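Harness cell, notebook 4
September 16, 2019
T. Laaksonen writing. Onni on the pendant until lunch, Seija after.

Starting this entry with the fault because the fault started before I had my coat off.

The picker stopped overnight with a grip-lost error on cycle 517, which is a respectable number for us. What is less respectable is that it did not stop at cycle 517. It logged the error, opened the fingers, went back to home, logged the error as cleared, and carried on politely moving nothing from one side to the other until the shift script timed out. The count at the end was 1,126. So a bit more than half of last night's "picks" were mime.

Raimo had already seen the count on the hallway screen and congratulated us. I have asked Onni to tell him.

What should happen: finger position after close is compared to the empty-close position. If the fingers have gone all the way shut, there is nothing between them, and the cell goes to hold and waits for a person. What did happen: the fingers never went all the way shut. They stopped a hair short every time, and a hair short is what a wire looks like.

First guess (mine): position sensor drifting. Wrong. Homed it cold, homed it after 30 open-close cycles, same reading both times.

Second guess (Onni's): debris. He was insufferably right. A crumb of insulation was stuck on the inside face of the left finger, down near the base where you can't see it without a mirror. Jaws close on crumb, sensor reports a gap, software sees a gap and believes in wire. Took it off with a fingernail. Taped it to this page. If the tape is empty when you read this, it was there.

So that explains the false grip. It does not explain the error clearing itself, and that's the part I don't like. Chased it most of the morning.

The clear comes from the recovery routine Benedetta and I wrote in July, when the cell was throwing grip-lost every few minutes because of the twisted pair. The pair rolls when the fingers come down on it. Sometimes it squirts out sideways and the grip really is lost, but a second try at the same spot usually gets it. So we told the cell: on grip-lost, open, go home, try again, and if the second close shows a gap, clear the fault. Sensible with clean fingers. With a crumb in the jaws the second close always shows a gap. First one was a true miss, presumably, and after that the crumb vouched for everything.

We wrote a retry limit too. It is in the code. The counter is reset on clear. I will let the reader work out how often it reached its limit.

Onni wants it on record that he asked about the counter at the time. It is now on record.

Safety bit, and please read this one.

While I was checking the jaws I had the cell in hold, not locked out. I know. The door was open, the light was amber, and the arm was sitting where it had been sitting for hours. I had my left hand near the fingers and the mirror in my right. Seija, at the desk, restarted the logging service so we could pull the night's file. The logging service coming back up counted as a clear. The cell left hold.

The door switch did its job and drive power never came on, so the arm did not move. The gripper is on its own supply and is not behind the door switch. The gripper closed. It closed on the mirror handle, which now has two neat dents in it, and I said a word that Benedetta heard in the next room.

No injury. Filed as a near miss anyway. Two things wrong with the cell and one wrong with me:

1. Gripper supply bypasses the door circuit. It was wired that way for bench testing with the door open and never moved back. My handwriting is on the tag.
2. A software restart can take the cell out of hold. It should come up in hold every time, whatever state it thinks it was in.
3. Hold is not lockout. I have given that talk to visitors.

Grip force was set to 90 in the config. The Keskinen manual gives force as a percentage, so that is 90 percent, for picking up wire. We had it down much lower in spring. Benedetta thinks it got raised to stop the twisted pair from rolling and nobody lowered it again. Back down to 30 for now. It holds the red and black singles fine there. It doesn't hold the pair well at all, so we are back to the July problem, only gentler.

Afternoon

Moved the gripper supply behind the door relay. Seija did the wiring, I held the flashlight and was given no other duties. Tested: door open, command close, nothing. Door shut, reset, command close, closes. Did it several times, and once more with Raimo watching, since he'd come down about the count.

Changed the recovery routine:
- retry counter resets only after a part is confirmed at the drop point, never on clear
- empty-close check added at home, every cycle. If the fingers don't go fully shut over nothing, hold and ask for a wipe
- logging service can no longer send clear. It had no business doing it. The permission came along when we copied the account from the Plaltau cell

Someone should look at whether the Plaltau cell does the same thing. Sent a note to their list, no answer yet. Until there is one, assume it does and lock it out before reaching in.

Then ran by hand at low speed with harness samples in the yellow tray, mostly to see how the camera copes. It copes badly. The plastic is shiny, the overhead lights land in it as big white blotches, and the segmentation is very fond of a blotch. On one approach it offered me the glare in the corner as its top candidate, with more confidence than it has ever shown in a wire.

The labels are the other nuisance. A white label wrapped on a bundle gets read as a connector body about as often as the small white plugs do. If the fingers go for a label, they take the whole bundle and drag its neighbors along. Onni suggests masking anything white with print on it. At this resolution the print is a gray suggestion, so I'm not sure what we would be masking on. He is going to try it and tell me I was wrong.

The terminals behave better. The crimp with the pinkish sleeve is easy to find, the color is unlike anything else in there. The silver bullet end on the black wire is fine until it's near glare, and then it's gone.

Smudges on the tray floor: Seija thinks finger pad rubber, I think ordinary dirt. Didn't settle it. If it's pad rubber we're touching down too low, and that would be a fourth thing wrong, so I'm for dirt. She's going to wipe a patch clean and look at it after the next long run.

Open items
- Matte liner for the tray. Benedetta has a sheet left over from the Eretti job, needs cutting. Try before touching the lights.
- Inspect finger faces at start of each shift. Mirror is in the drawer, dented but usable.
- Pair rolling at low force. Grooved fingertips? Cutance quoted some before the summer, find the email.
- Last night's data: keep everything up to 517, throw out the rest. Onni to tag. Do not let the rest get into the success rate. It has already been on the hallway screen once.
- Lockout tag goes back on the hook by the door, where it was not this morning.
- Near-miss form is with Raimo. He asked for a diagram of the old gripper wiring. Seija drawing it, I'm not allowed.

No overnight run tonight. The cell stays locked out until someone other than me has read through the recovery changes. Benedetta says she can do it in the morning if I stay out of the room.

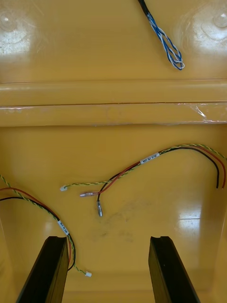
Wrist camera, yellow tray, fingers below the bullet and crimp ends. Glare top left, top right and lower right.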